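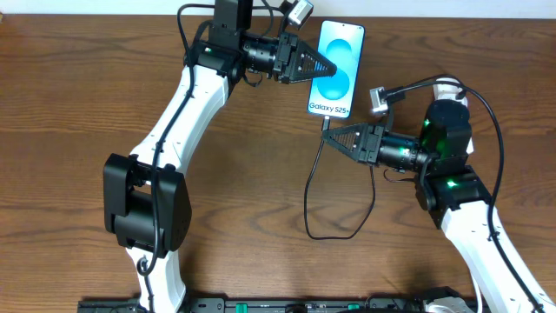
Forums Hardware Two-arm rigs Faults and repairs Search Log in

Left arm won't let go after a stop
Posted by Murdo Ogilvie, March

Had a bad one at the Ustville bench. The job is plugging and unplugging a charging cable, left gripper on the top of the phone, right one working the bottom end. At cycle 2,245 the right arm faulted and the whole cell went into a stop. Fine, except the left gripper kept squeezing. I couldn't open it from the screen and ended up killing power at the wall, and then the arm sagged with the phone still in its fingers. Phone survived. Clegg support says this is "expected hold behavior." I don't buy it.

drevdale_bench wrote:
Holding on a stop is normal. You want it to drop the part?

Murdo Ogilvie wrote:
I want it to hold at the grip it had. The log has motor current climbing for 20 seconds after the stop. Explain that one as normal.

ratchet102 wrote:
What lights did you have on the right arm? Ours stay green through a fault, so I quit trusting them.

Murdo Ogilvie wrote:
Green, all of them. Great help.

Sheila Bunting wrote:
Before everybody blames the firmware, where does your charging cable go? If the slack loops out toward the right arm it can snag on a finger. The right arm pulls, the phone shifts, the left gripper tries to get its position back and squeezes harder. We had that at Drevdale and clipping the cable down fixed it.

Murdo Ogilvie wrote:
It does loop out that way. I'll clip it. But a stop should mean the left arm quits correcting, snag or no snag.

drevdale_bench wrote:
Sheila's fix has run 3,000 cycles here with no repeat. Sounds solved to me.

Sheila Bunting wrote:
I wouldn't say solved. We got rid of the pull. We never tested what the gripper does if something else moves the phone during a stop.

ratchet102 wrote:
So the fix is "don't let it happen." Put a finger in there in place of a phone and see how you like expected behavior. And the sag when power goes is its own problem. Does Hodard sell a brake for that joint or not?

drevdale_bench wrote:
They list one. Never met anybody who got one delivered.

Murdo Ogilvie wrote:
Cable's clipped. Nobody reaches in until I've pulled on a dummy phone during a stop and watched the current. Will post the log, whatever Clegg calls it.

Reply Next thread Back to top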